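Saturday, March 26, 2022
By Nii Sowah

Progress report: review of the Voicu simulation kit for the Wekdale home assistance project
To: Glenys McAlister, Bronus

Dear Glenys,

This report covers our work with the Voicu kit since the last payment of the grant. You asked us to be short and to tell you clearly if the kit is worth a second year, so I try to do both.

The kit was installed on our two office machines without big trouble. Clem Waaka did the installation and wrote down each step, and these notes are now in the shared folder. The license server refused our first key, and Wullutico, who sells the kit, sent a new one the next morning. We do not ask for any extra money for this lost day.

After the installation we built the first set of household tasks. There are 52 tasks in the plan that you approved. All of them take place in furnished home rooms that come with the kit, and all use the two-arm robot model. Tipene Tomoana wrote the control scripts. He is satisfied with the arm model and less satisfied with the grippers, where the contact with small things is still weak. A thing can slide out of the fingers even when the closing force is high. Wullutico knows this problem and has promised a correction in April.

For the kitchen tasks we use an open room with an island in the middle, because many of the tasks in the plan need the robot to work at a counter and then cross to another part of the home. The small things on the counter can be changed from a simple text file, and this saved us much time.

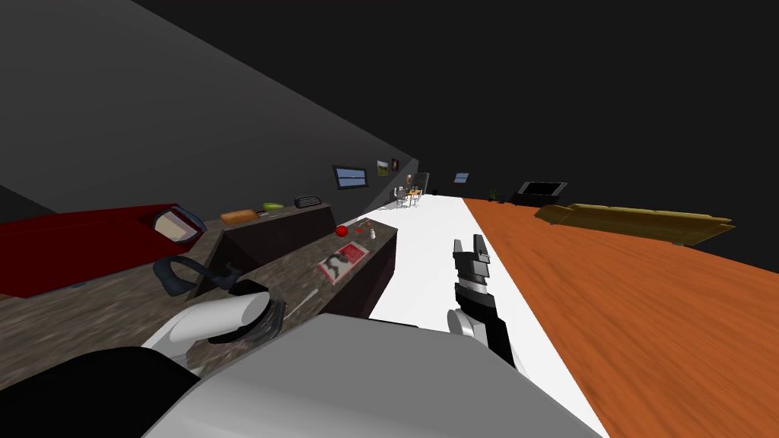
Kitchen room in the simulator. The left gripper is at the island counter, with the magazine and the apple farther in; the right arm is raised with its gripper open.

We ran the first counter task 1000 times, with the start position of the robot changed a little each time. The simulator stopped by itself in 3 of these runs, and each time the log was saved, so we could send it to the support team. The answers from support are polite and useful, but they come slowly — one of them took 5 working days. If we continue for a second year, I would like to ask for the better support plan. Tamsin Lockyer is preparing the price comparison.

The documentation is the weakest part of the product. The pages about the arms are complete. The pages about the camera settings are partly from an older version, and two of the commands described there do not exist anymore. Clem found the correct ones by reading the sample files.

We are a little behind the plan with the living room tasks. They were delayed by the gripper problem and I prefer to wait for the correction before we repeat all the runs. The kitchen tasks are on time. The budget is also in order, and the unused travel money is still in the account.

My opinion at this moment is positive, with care. The rooms are good, the robot model is good enough for planning arm movements, and the price is fair for a small group like ours. I would not yet trust the kit for grasping results. I suggest that we decide about the second year after we test the April correction, and I will send you the results of that test together with Tamsin's comparison.

With kind regards,
Nii Sowah

Related items
Wekdale project plan and approved task list
Installation notes for the Voicu kit (Clem Waaka)
Open questions to Wullutico support

Contact: Nii Sowah, Wekdale project office | © 2022 Wekdale | Back to top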